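12/08/2025
Storage trial, lettuce, day six

Crates in the cold room checked first thing. The Ham liners are holding up well, with only a little browning at the cut stems. The Culter liners have gone slack at the corners and the outer leaves inside them are limp. I have moved both sets to the lower shelf, away from the fan.

Weights are in the blue folder. Starting weight for the Ham crate was 1,288 g, and I took off 6 g for the label and clip as we did in March. Ye-seo Hwang wants the same deduction made on the Plolta crate, so I will go back and correct yesterday's line.
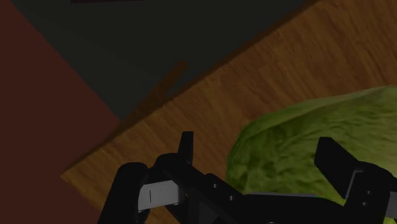
Page 6

Trimmed the outer leaves on one head from each crate and left them under a damp cloth at room temperature. The Ham head was still crisp at the base after lunch – the Culter one bent without snapping. Ribs on both had gone pink where the knife went through. Try the ceramic knife next time.

Rinse water: 600 ml per head, with 200 ml kept back for the cloudiness check. The jug with the chipped lip pours short, so use the other one.

Gukska have not sent the new liners. Rang them twice, no answer. If they are not here by Thursday we carry on with the old roll and note it in the margin.

To do:
Correct Plolta line
Wipe down the lower shelf
Ask Ye-seo whether we weigh before or after trimming – the March notes say both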